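Print this page | E-mail this page

Pernwood Lab Open Day: Pre-Opening Safety Checklist, With Comments

Inspection carried out by: Lensa Demissie, site safety
Area: Kinent demonstration room, entrance corridor, Brenside hall
Date of inspection: February 26, 2019
Result: Open with conditions (see items 4, 9 and 13)

Items are marked OK, FIX or N/A. Comments are mine unless a name is given. Anything marked FIX has to be signed off by the station lead before the doors open. The form is the same one we used in November, with two items added for the tabletop demonstration.

ENTRANCE AND ROUTES

1. Main doors open fully and stay open. OK
Left door needs a firm push to catch on the floor stop. Greeters have been told.

2. Route from entrance to demonstration room marked. OK
Arrows are at adult height only. School groups will be led in, so I left it.

3. Room limit posted. OK
Limit is 30 people at one time, including staff. The sign is on the outside of the door, where people will read it before they come in. Last time it was inside.

4. Corridor clear of boxes and carts. FIX
Two carts of Ambaye packing material were parked across from the restrooms. A stroller would get past but a wheelchair would not. Move both to the loading bay.

5. Emergency exits unlocked and lit. OK
Walked both. The Brenside hall exit sign flickers when it first comes on and then stays steady. Work order is in for it.

6. Fire extinguishers in place and in date. OK

ELECTRICAL

7. Cables crossing walkways covered. OK
Rubber covers are down from the wall outlet to the control desk. One end had curled up. I turned it over and taped it.

8. No power strips plugged into other power strips. OK
Found one pair behind the registration desk and took it apart. Laptops there now run from the wall.

9. Emergency stop tested at each station. FIX
Tested three times at station 1 and the arm stopped each time. At station 2 the button works but it sits behind the monitor, and a helper standing on the visitor side can't reach it. Bring it to the front edge of the desk and test again after the move.

TABLETOP DEMONSTRATION

10. Barrier in place and at the correct distance. OK
Rope line is 70 inches from the edge of the table. Please do not let people move the posts in to get a better view. If the back row can't see, ask the front row to sit.

11. Arm limited to demonstration speed. OK
Checked on the controller with the operator present. The speed setting is behind a password and should stay that way all day.

12. Work surface clear of anything not used in the task. OK
No cups, phones, tools or badges on the table. Handouts go on the side shelf. Wipe the table between groups and look for grit, which shows up on the white top better than it did on the old one.

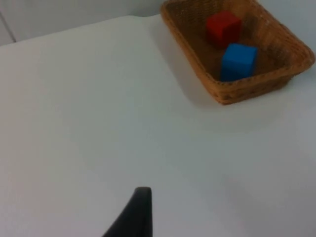 The task items need a check of their own before every group. Use the foam cubes only. A set of hard blocks was stored in the same cabinet and I have had it taken out, as they can shoot sideways if the fingers close on a corner. The basket should be looked over for broken ends of wicker, and the person resetting it should do so with the arm paused.

13. Gripper fingers secure and undamaged. FIX
Station 1 is fine. At station 2 one finger screw turned by hand. Tighten it, mark it with paint pen, and check the mark at lunch.

14. Operator and second person assigned for all sessions. FIX, now OK
The 3 p.m. session had an operator but no second person. A name was added while I was in the room. The second person watches the visitors and does not answer technical questions.

15. Visitor hands-on part covered by written steps. OK
Visitors may hand over a cube or press the start button. They may not reach over the table with the arm powered. The steps are on one page and the print is large enough.

GENERAL

16. First aid kit stocked. OK
Low on small bandages. Two boxes added.

17. Noise level acceptable. OK
The compressor in the next room is off for the day.

18. Handouts stored safely. OK
All 2,000 leaflets were stacked in one pile by the heater. Split up and moved under the registration desk.

Copies of this checklist go to the station leads and the front desk. Send sign-off for items 4, 9 and 13 to me by e-mail with your initials and the time.

Last updated: February 2019

Contact site safety | Copyright Pernwood Lab | Back to top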